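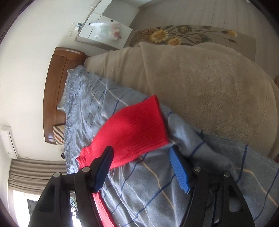
Red knitted sock over the striped sheet.

June, late afternoon, bench 2

OK, picking up where I left the enzyme prep, because I had to stop mid-page when the centrifuge alarm went off (door latch again, Hamish has the key now).

The lysate from the second batch looked way better than the first! Still a bit cloudy, but it went through the filter without me leaning on the syringe, and that's more than I can say for last time. I spun it at 4000 rpm first to get rid of the worst of the junk, then moved the top layer to a clean tube and kept it on ice while the column drained. Gregor thinks I should spin it harder. Maybe, but the bench spinner rattles when I push it and I'd like to keep my samples in one piece.

Column: nickel resin, the old bottle, the one with ROGER THIS IS THE GOOD ONE written on the lid (no idea who Roger was). Washed it with the low imidazole buffer until the reading on the Plundell went flat, then stepped up. The protein came off mostly in fractions 5 through 8, with a long tail after that. I kept the tail in a separate tube. It smells faintly of eggs, so I may have gone heavy on the mercaptoethanol, oops.

Ran a gel over lunch. Main band sits right where it should, a bit above the 35 marker, and then there's that annoying little band underneath it again. Heather says protease, I say protease, Milovan says I loaded too much and I'm seeing things. We'll find out when I redo it with fresh inhibitor. The tablets in the door of the small fridge are way out of date, please don't use them, I've put a sticker on the box.

Activity check was quick and dirty: substrate in, start the timer, watch it go yellow. It went yellow! Fast, too. The blank stayed clear this time, so whatever was wrong with the blank last week was the water and I'm only using the bottled stuff from now on. Plate reader file is saved as run 1301 in the shared folder, and the older one to compare it against is 1285 (ignore 1290, I put the plate in backwards).

Things to sort out:

More Tris. We have maybe one good scoop left. Ruaridh is doing the Holtano order, so get on his list before he sends it.

pH meter is drifting again. I got 7.9, then 8.2, same beaker, same stir bar. Used the strips in the end and called it 8.

Dialysis is going overnight in the cold room, left shelf, big beaker with foil on top. Slow stir. If you need the stir plate, come find me before you pull it, I'll swap you for the Cirkari one.

Tomorrow: swap the dialysis buffer first thing, then measure concentration, then freeze half of it in small tubes with glycerol and try the heat test on the rest.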